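Keeping houseplants alive through a dry winter

My mother killed every fern she ever brought home, and for years I figured I had inherited the gift. Then I moved into a place with steam radiators and lost 4 plants before January was over, and I finally started paying attention to what I was doing with the water (mostly: too much of it, all at once, whenever I remembered!).

So first, stick a finger in the soil. Down to the second knuckle. If it feels damp, walk away. My neighbor Jeanine Aerts uses a wooden chopstick and wipes it off on her jeans, and her peace lily is the size of an armchair.
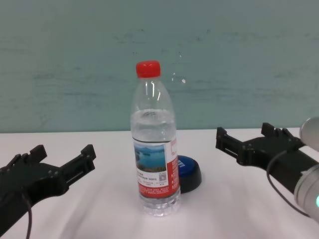 Winter watering goes best when it's slow, and a big can with a wide spout dumps everything down one side of the pot before you can blink. I switched to saving drink bottles. A clear one with a screw cap is perfect, like this one with the red top, and you can see the water level through the plastic so you know how much you've poured. Poke a few small holes in the cap with a hot needle, fill it, screw it back on, and squeeze gently all around the rim of the pot. Seedlings love it. So do African violets, which sulk if you get their leaves wet.

Let tap water stand overnight before you use it. Straight from the faucet in winter it's freezing, and tropical roots hate that.

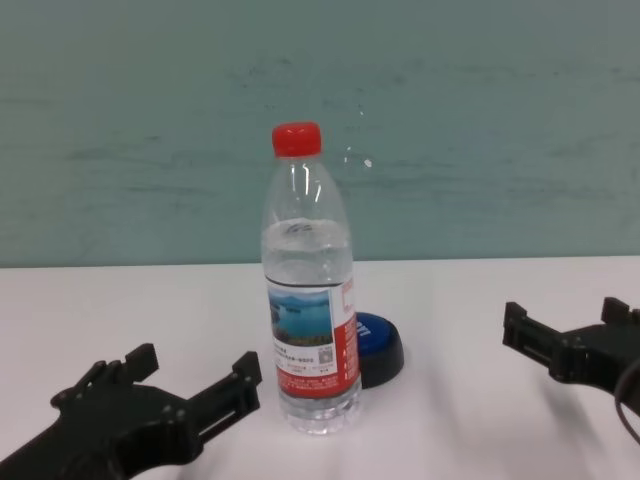
Clear bottle, red screw cap, label still on.

If you're going away, you can turn the same kind of bottle upside down in the soil with just one or two holes in the cap. Try it for a couple of days while you're still home, though. I left for a week once with holes that were way too big and came back to a swamp on the windowsill and a very unhappy begonia.

Now, brown tips. That's usually dry air, and misting does next to nothing for it (sorry, I loved my little mister too). Group the pots together, or set them on a tray of pebbles with a bit of water in the bottom, and move them off the radiator shelf. Even a couple of feet makes a difference.
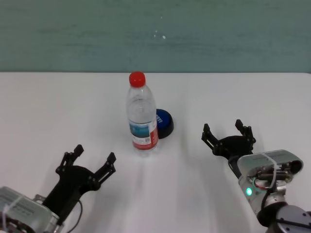

Photo: Jolien Cuypers

Skip the fertilizer until the days get longer. Dust the big leaves with a damp cloth, and check underneath for webbing while you're at it, especially on ivy. If you find spider mites, put the plant in the shower with lukewarm water and tie a plastic bag around the pot so you don't wash the soil down the drain. Do it again a week later, even if it looks clean.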